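Two-arm bench cell – weekly check, with my comments
Colley workshop, Drindstead. Done Thursday, before the first run.

I do this list with a coffee in one hand and a hex key in the other, so excuse the order. It follows how I walk up to the bench, left arm first, and the comments are mostly so I remember next week what I was grumbling about this week.
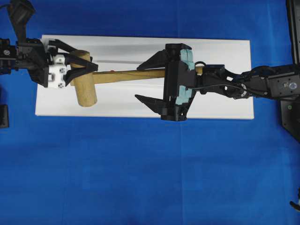
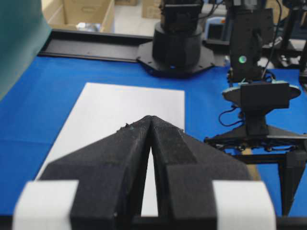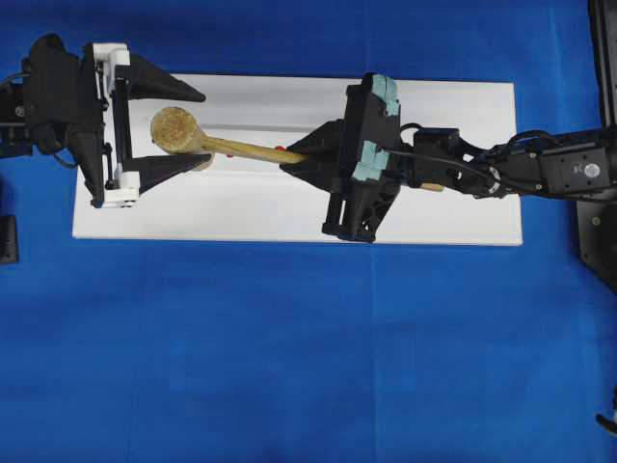
Arms and grippers at the bench, with the white sheet or board on the blue surface.

BEFORE POWER

1. Emergency stop pressed, key in my pocket – OK
Pressed, twisted out, pressed again. The button has a nice firm click since we swapped it in January.

2. Arm bases tight on their mounts – OK
Grab each arm low down and give it a shove, then look at the plate and not at the arm (the arm always wiggles a bit, that's the joints). No movement. I put the torque key on every bolt anyway and got an eighth of a turn out of one on the left.

3. Rail bolts and T-nuts – OK
All 14 snug. I redid the paint marks so I can see at a glance if one creeps.

4. Cables, whole length – OK, WITH A NOTE
Run a finger along every one, from the wrist back to the base. Nothing nicked. The right arm has a loop that hangs a little lower than I'd like, so I swung the wrist by hand through its full turn to see if it snags. It doesn't, but I'm going to shorten that loop anyway and add one more tie. Please don't pull the ties super tight! The cable needs to slide a bit or it will break inside, where you can't see it.

5. Screws on the white gripper brackets – ONE LOOSE
Left gripper, the upper one. It's a printed part, so finger tight plus a small nudge and then stop. I cracked one last year by being too keen and it took me all afternoon to print another.

6. Finger faces clean – CLEANED
Little specks on the fingers again, with some teal fluff in among them. Dry brush, then a wipe with a damp lint-free cloth. No solvent, it makes the pads go gummy.

7. Blue pads on the right gripper – OK
Edges stuck down, no lifting corners. I press each one with my thumb and try to roll it sideways. If it rolls, it gets changed that day. Spare pads are in the Pisteo drawer, bag 551. There were plenty in there.

8. Work surface – OK
Blue cover pulled smooth. Creases are fine, folds you can catch a fingernail on are not, so I tugged the front edge until I was happy. White board back on its tape marks and pressed down at the corners.

POWER ON, NOTHING IN THE GRIPPERS

9. Status lights green – OK
Both came up within a few seconds. If one blinks, turn everything off and start over from number 4, it has been a connector every single time.

10. Home position – OK
Left arm read 3405 and right arm read 3451 on the shoulder joint, same as last week. I'd only worry if either of them had wandered since the last sheet.

11. Fingers meet at the tip – OK
Close slowly and look down between them. You want an even gap all the way or no gap at all. A wedge shape means a finger has shifted on its bracket and you're back at number 5.

12. Servo noise and heat – WATCH
The right wrist makes a tiny buzz when it's holding still. It wasn't hot to the touch after ten minutes. I've put it on the Chornovol list as "keep an ear on it", and if it gets louder I'll swap the servo before it picks a bad moment.

RUNNING SLOW WITH A WOODEN PIECE

13. Two-hand hold – OK
Left takes the head end, right takes the handle. Quarter speed, my hand on the stop. I'm looking for the piece twisting when the second gripper closes, and today it stayed put.

14. Stop during a hold – OK
Hit the stop with the piece gripped. Both arms froze and kept hold of it. Did it twice because I enjoy it.

STILL TO DO
Shorten the loop on the right arm.
Order more lint-free cloths, I used the last one on number 6.
Recheck the left bracket screw after the first full day.

Cell is fine to run. Sheet goes in the green folder on the shelf by the door – the other folder is last year's.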